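Magazine > Food & Drink > Slow Kitchen

The long sour

Last updated: May

Sourdough gets all the attention. Fair enough, it's bread. But my bench this autumn has been given over to vinegar, and I'm writing this with one eye on a jar that needs straining before the kids get home, so forgive the pace.

Start with cider. Plain, dry, no preservatives if you can find it. Read the label, sulphites will slow the whole thing down or stop it dead. I use the rough stuff from Flandell, the orchard out past the highway turnoff, because it's cheap and they'll fill your own bottle. Water it down if it's strong. Then a good slosh of live vinegar from an old batch, a cloth over the top, a rubber band, and a dark shelf.

Then you wait. My first jar took 38 days. The second took 101 and I'd given up on it twice. Same cider, same cupboard, colder house.
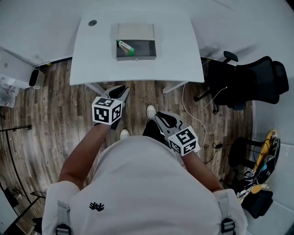
At the white desk, a gripper in each hand.

The man who got me into it is Jarlath Ó Dubhghaill, who makes vinegar in a converted dairy at Jamadby and sells most of it to restaurants. I drove out in the rain. He had 11 barrels going, all oak, all laid on their sides with the bungs out and muslin tacked over the holes. The smell gets you in the car park. Eyes first, then the back of the throat.

"People come wanting a recipe," he said. "I've got a shed and a calendar."

He does have more than that. What he's fussy about is air. Vinegar bacteria need it, a lot of it, and a tall narrow bottle filled to the neck won't give it to them. Wide jar, two-thirds full. I'd been doing it wrong for a year. He also told me to stop poking the mother, the rubbery skin that forms on top, because if it sinks it has to start over and make a new one. I had been poking it daily. Sometimes with a chopstick.

His favourite barrel is called Ester. It's a chemistry pun: ethyl acetate is an ester, the stuff that smells like nail polish remover when a batch is going through its awkward stage. A whiff of that early on is normal and mostly fades. If its still there after a couple of months, add more live vinegar and give it more air. Ester apparently reeked for a whole winter and now makes the best thing in the shed – soft, appley, a bit of honey at the end.
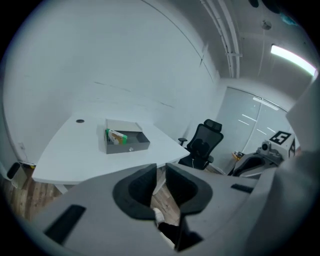 Back home I tried the same thing with leftover red wine. Dregs, mostly, the ends of dinner party bottles, tipped in over a few weeks. Works well. Better than the cider, if I'm picking. Let the wine down with water first, half as much water as wine, or the bacteria sulk. And keep fruit flies out. Cheesecloth is too open, they walk straight in. Use a tea towel or a coffee filter.

Things that went wrong: fuzzy blue mould on a pear batch, binned the lot. Don't scrape it off and hope. Vinegar eels in one jar, tiny wriggling threads near the surface, harmless but I couldn't look at them. A metal lid that rusted clean through. Beer vinegar from a hoppy ale, bitter enough to strip paint.

And don't pickle for the pantry with homemade. You can't be sure of the acid without testing it, and a shelf jar depends on that number. Dressings, marinades, a spoonful in soup, fridge pickles you'll eat within the week. Fine. For proper preserving buy a bottle with the strength printed on it.

Once it tastes sharp enough, strain it thru a coffee filter, bottle it right up to the top and cork it. Now you want the air out. Leave it another month or two if you can stand to. The edges come off.

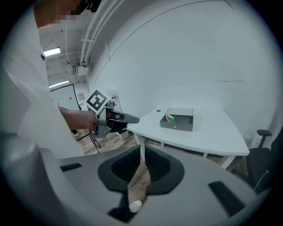
Open box on the white table, small package inside.

My neighbour Garrido swears by a cube of toasted oak in each bottle. I tried one with and one without, and could taste it, a sort of vanilla thing, though I wouldn't swear to it blind. The last bottling came to 638 mL after straining, and half of that has already gone on tomatoes. The new batch is quince. Cloudy as dishwater so far, and there's a thin skin starting at one side of the jar that I am not touching.

Contact the magazine | © Slow Kitchen, all rights reserved | Back to top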